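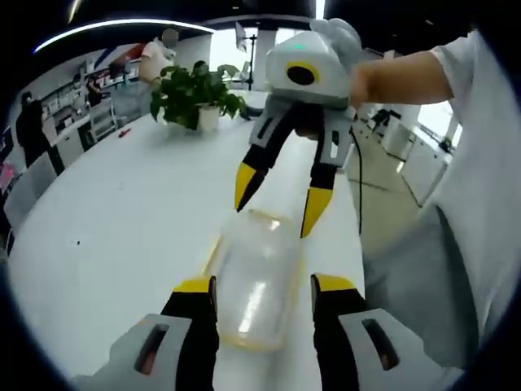
A clear plastic bottle on a long white table.

Last updated: February 23, 2024

By Snædís Hafþórsson

Thaís Camargo talks with her hands, and when she gets on to the subject of sleeping tablets she talks with her whole upper body. I'd asked her for half an hour. We went well over, and I'd gladly have stayed for the rest of the afternoon.

Camargo trained as a pharmacist and spent 11 years behind the counter in Cuslow before she joined Nerkero, the charity that runs the evening group for people who want to come off tablets their doctor gave them. Some have been on them since a bereavement, some since a bad back. A good many can't remember the first prescription at all.

"They don't think of themselves as people with a drug problem," she says. "And I'm not going to make them! If someone walks in and says, 'I take a pill at ten o'clock and I'm scared of what happens if I don't,' that's plenty for us to be getting on with."

The group began with two people and a kettle. One of them was a retired bus driver who had tried to stop by himself, all in one go, and had a dreadful week of it. Camargo still gets cross about that, mostly with herself, as she had been handing him the box every month.

"I knew his name, I knew his dog's name, I knew he liked the window open in winter," she says. "I never asked him how he was getting on with the tablets. You print the label, you put it in the bag."

Stopping suddenly can be dangerous with some of these medicines, and she repeats this to me so often that I start writing it in capitals. Everyone who comes to the group has to be working with their own prescriber. What Nerkero adds is the company: a person to ring at three in the morning when the ceiling is very interesting, and a room full of others who know what a small cut in the dose can feel like.

"Small to the doctor," she says, laughing. "Enormous to you."

I ask what a good month looks like. She thinks about it for longer than I expect, then tells me about a woman from Hullano who made her first cut, held it, and went no lower until after Christmas. There was no hurry. She had a daughter's wedding coming up and wanted to feel like herself for it (she danced, and there is a video).

"People want to hear about the last tablet," Camargo says. "I love the last tablet, I cry every single time. But that was a brilliant month too. She decided something and she stuck to it."

There are eight regulars now, and the Mihăilă surgery has started mentioning the group to patients at medication reviews, something Camargo had been asking for since she started. She'd like a daytime session next, for people who work nights and for those who don't like driving in the dark. She would also like better biscuits.

Before I go she wants to show me the notebook where members write down what helped. Radio plays, one says. Ironing. Getting up and having toast. Somebody has put "my sister, on the phone, being boring" and underlined it.

"I read that one out to the sister," says Camargo. "She was thrilled."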